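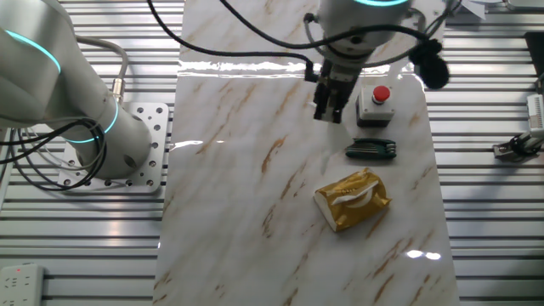
Fig. 1. Two-arm bench with gripper, stop button and hex keys on the board.

Week 3: who does what once the arms are in

Right, last week was all costs and payback, so this week I want to talk about people. Have Fig. 1 open while you read, and keep the Orkik packing case next to it (the long one, sorry).

Orkik has been packing things by hand since 1876, and when the arms came in at the Alport site there were 161 people on the packing floor. Management talked about job losses and the union talked about job losses, and what the packers mostly wanted to talk about was their hands and their breaks! A packer at Alport used to lift up to 200 foil packs between one tea break and the next. Now a lot of that lifting has gone, and the same person looks after a bench, clears jams and decides when to stop it.

Look at the red button and the hex keys, sitting one above the other on the board near the gripper. I love that pairing. Stopping a machine and adjusting a machine used to be two different pay grades at Orkik, and the Gonia site still keeps them apart. Alport doesn't, and the grading row there ran on well past February.

Szilágyi (chapter on skill and grading) thinks the new job is a better one. I'm half convinced. It's easier on the shoulders, but the packers said it was lonelier too, and you can't really chat across a bench when you're watching two arms.

For the seminar, bring a page on this: if you press stop and the shift misses its target, who answers for it? Use Gonia or Alport, or a place you've worked yourself.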